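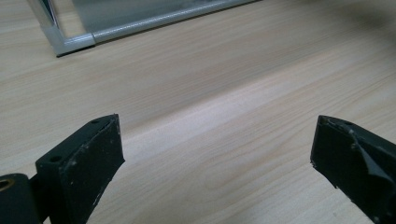 Pale tabletop with a long, streaky grain

Looking after children's books at home

Posted Sep 22, 2012

Illustrated hardbacks for eight- to twelve-year-olds are usually bound more cheaply than they look. The covers are printed paper over board, the spines are glued, and the books are read at breakfast, in the bath and under blankets. The notes that follow apply to that kind of book. Old or valuable copies should go to a binder.

Opening a new book

Stand the book on its spine on a flat table. Let both covers down, then press down a few pages at the front and a few at the back, alternating, until you reach the middle. Run a finger lightly along the gutter each time. Large-format comics with art across the double page need this most, as readers will otherwise force them flat.

Cleaning covers

Laminated covers can be wiped with a cloth wrung out in plain water, then dried at once with a second cloth. Work from the spine outwards. Unlaminated covers must not be wetted. Use a soft white eraser and brush the crumbs away from the joint. To find out which sort you have, touch a slightly damp cotton bud to the inside edge of the back cover. If the spot darkens, treat it as unlaminated.

Sticky labels come off laminated covers with a hairdryer on its low setting. Warm the label, lift one corner and peel back slowly at a flat angle. Lighter fluid also works but should be kept away from children and from printed edges.

Loose pages

Do not use clear household tape. It yellows, and the adhesive creeps into the paper. Use PVA made for bookbinding, applied with a fine brush in a strip no wider than 2 mm along the inner edge of the page. Seat the page, slip waxed paper on either side, close the book and weight it overnight. I use the Iketti brush, size 0, and wash it before the glue skins over.

Torn edges can be overlapped the way they tore, with a trace of wheat paste between. Japanese tissue is better for anything longer than a thumb.

Spilt drinks

Blot, never rub. Stand the book upright with the pages fanned and put kitchen paper between every 16 pages or so. Change the paper hourly. When the pages are barely damp, close the book and press it under a board. Coated paper sticks to itself as it dries, so illustrated books have to be interleaved page by page — tedious, but there is no shortcut.

Shelving

Upright, supported on both sides, not packed tight. A book should slide out with the hand on either side of the spine; pulling at the top of the spine tears it. Very tall picture books are better lying flat, no more than five to a pile. Keep the shelf off outside walls and away from radiators.

My own shelves are Buludwood pine, 40 mm thick, and have not bowed. Thinner board needs a bracket at mid-span.

Once a year, in March, I take everything down, dust the top edges with a dry brush and check the backs for mould. Books with a musty smell go into a lidded box with an open dish of bicarbonate of soda for a week. Keep the dish clear of the paper.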